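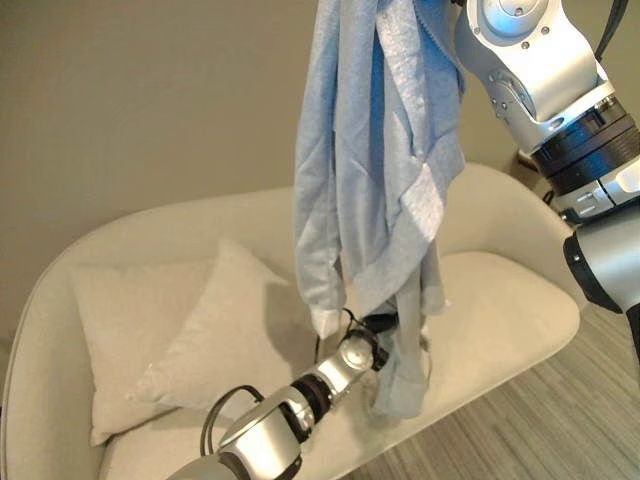
Gudrun Solberg wrote:

> Has anyone on the list had luck getting pilling off the cotton knits? I've got a box of the light sweaters for the February swap and half of them look ten years old. Tried a disposable razor on one and put a hole right through the sleeve. Also is it worth washing them first or after? The Jaltance hall wants everything tagged by 4 pm so I don't have forever.
>
> Gudrun

Gudrun – put the razor down!! Quick answer, I'm between loads.

Wash first. Inside out, cold, short cycle, nothing with a zipper in there. Dry flat. Then shave. If you shave first the wash just brings up a new crop and you do it all twice. Ask me how I know.

For the shaving itself I use the little Fujimoto one, the battery kind. Came with 2 blades and I'm still on the first. Go in small circles, hardly any pressure, cloth pulled tight over a book or a cutting board. Underarms and cuffs last, they're the worst and the blade is full of fluff by then so empty it before you start on them.

Don't bother with the pumice stone thing from Clarnance. Fine on heavy wool. On thin cotton it pulls loops and then you have a diferent problem.

Holes – small ones, catch the loops from the back with matching thread and don't pull tight. Bigger than a pencil eraser, I'd put it in the rag bin or the kids craft box. The Zilau group takes rags too, any color, they just want buttons off.

On tags, last time we had 148 pieces and ran out of safety pins before lunch. I have a bag left over, will bring it. Pin through the care label and not the knit please, we had complaints.

Also whoever borrowed the folding rack with the blue feet, I need it back by Febuary. No questions asked.

Table sign up is still open, 41 names so far. Reply to me and not the whole list if you want the spot by the door.

Got to run, dryer's buzzing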